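Wanted – 2 board finishers, Wurkstead bench shop

Lepik line, solid maple work boards. Start in October, day shift.

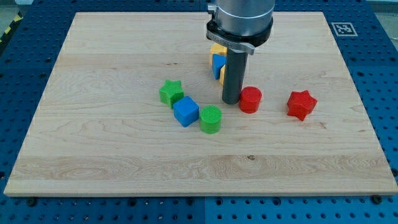

Do I need woodworking experience?
Some sanding or glue-up work helps a lot, but we train the right person.

The job – glue up planks, flatten, sand, oil, stack. Check every seam by hand before it leaves the shop. Small knots are fine, open cracks go back. Pale boards like these show every scratch so clean gloves, clean bench, always.

Pay 900 a week, plus 200 after you finish training. Must be able to lift a full size board with a partner. Own boots, we suply the rest.

To apply – short note to the Wurkstead front desk, say wich shift days you can't do. No resume needed. Drop-ins ok before lunch.

Posted 7/20/21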